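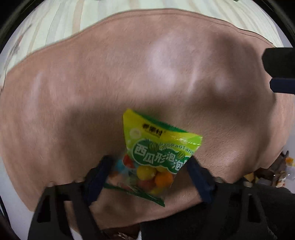

A triangular candy packet between the two fingers of a hand-held gripper. The lower half of the wrapper is clear plastic.

Packet slip (also seal slip, or in older notes "the Sesville fault") is a grasping failure in which a two-finger gripper closes on a small filled bag and the bag rotates, slides down or shoots out from between the pads. It is a common fault in robots that handle candy, snacks and other loosely filled packets. Not to be confused with a missed grasp, where the fingers never touch the item at all.

Cause

A filled bag has no fixed shape. When the pads press in, the contents move to wherever there is room, and the film goes slack in one place and tight in another. Triangular packets are worse than flat ones: sides slope, so an even squeeze can push the bag toward its wide end. Round hard candies make it worse again, they roll over each other inside the film. Clear film adds a second problem. A vision system may pick out the candies and not the edge of the packet, and the grasp point ends up too low.

Sesville incident

Best known case is from the Mudero sorting line at Sesville, one September. The line ran grasps learned from demonstrations made with hand-held grippers. Over a single night shift the log showed 1151 failed picks, nearly all of them small packets. The arm did not stop. Its fault counter reset each time the fingers closed on anything, even for a moment, so a slip was recorded as a good pick and then as a seperate drop. Bags piled up under the guard and 2 burst. Loose candy got onto the walkway. A worker slipped on it at shift change, bruised wrist, nothing broken.

Zarkau, which built the cell, first blamed worn pads. Pads were changed, fault came back inside the week. A later review by Espinoza, the line's safety contractor, found the grip force set at 80 percent of maximum for every item no matter the size. Too much for a soft bag. The demonstrations had used a much lighter squeeze and the force value was never carried over.

Fixes

Lower closing force, set per item. Grasp across the middle of the bag and not near the point. A short hold after lifting, with a width check, before the arm moves off. Line stops after 3 drops in a row, counted by a sensor under the guard instead of by by the fingers. Catch tray below the pick area, emptied every shift.

Slower closing was also tried at Sesville. It cut the number of burst bags but did little for rotation, and was dropped.

See also

Grasp planning; Suction gripper; Deformable objects; Guard interlock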